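Hederton Residents' Information Service
Household guidance: election leaflets, polling papers and the kitchen counter

During an election period the average household receives a good deal of printed matter, and most of it is put down in the kitchen. The following advice is intended to help residents keep official papers safe and dispose of the remainder.

Sort post on the day it arrives. Poll cards, postal voting packs and letters from the electoral office should be separated at once from party leaflets and placed in a folder or drawer away from the sink and hob. A postal voting pack should remain in its envelope until the voter is ready to complete it.

Complete postal votes at a clean, dry surface. Wipe the worktop with a damp cloth, dry it fully and lay down a sheet of plain paper before opening the pack. Use a black pen. Each member of the household should complete his or her own papers in private, and packs should be opened one at a time so that envelopes are not exchanged by mistake. 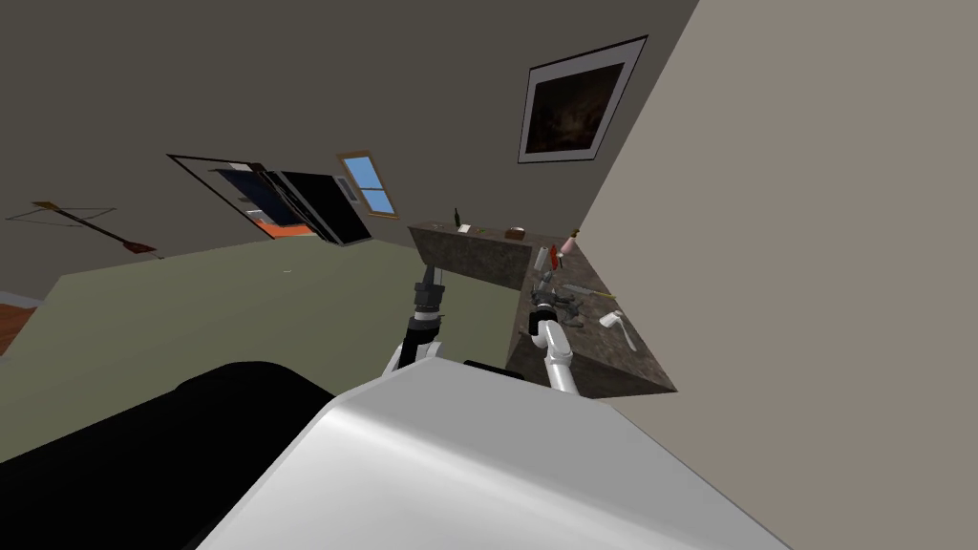 Dark speckled stone worktop in an L-shaped layout.

Window posters should be fixed with removable tape at the corners. Residue left on glass may be lifted with warm water and a little washing-up liquid, applied with a soft cloth and left for 5 minutes. Metal scrapers are not recommended. Adhesive on painted frames should be treated with particular care, and a small area tested first.

Leaflets without a plastic coating may be placed with household paper for recycling. Residents who wish to compare the candidates' statements before the vote in May may find it convenient to keep one leaflet from each and discard duplicates.

Stakes and boards should be removed from front gardens promptly after polling and stored flat in a dry shed.

Guidance prepared by Shahnaz Kanagaratnam
Last reviewed 26 February 2022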